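About Meesuk

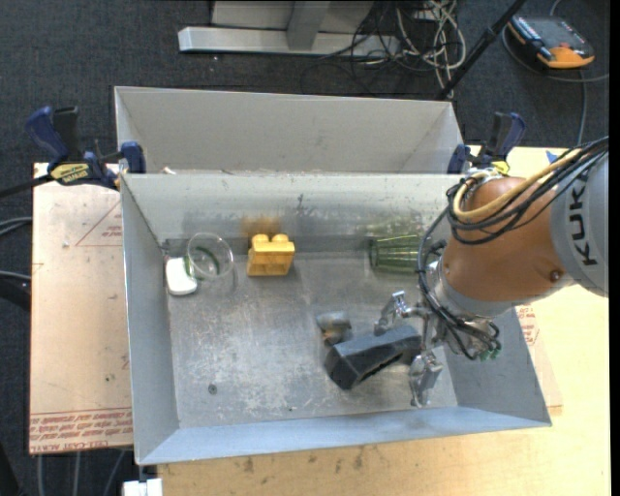

We sort and rehome mixed household goods: glassware, toys, the small heavy stuff that ends up at the bottom of a moving box. Plenty of firms in this line promise that everything finds a second life. We don't believe them, and we won't say it about ourselves.

Toàn Diệp started Meesuk in April with 27 boxes from a house clearance and a doubt that most of it was worth keeping. He was partly right. A drinking glass with no chips goes on the shelf. So does a beaker, if it's clear and sound, though we're not convinced anyone needs one in the kitchen. Big plastic toy blocks sell on their own, whatever collectors tell you about complete sets. Odd gray lumps that might be a rock get one look and a decision.

We sort in metal trays because glass rolls and tabletops don't have sides. The trays get scuffed. We clamp them down and keep using them.

Last year's count was 514 items kept. Our first plan said 1,000, and we've stopped trusting first plans.

Offcuts and strays go to Kurkico. Ask them what happens next. We did, and we're still asking.

Page updated January 26, 2025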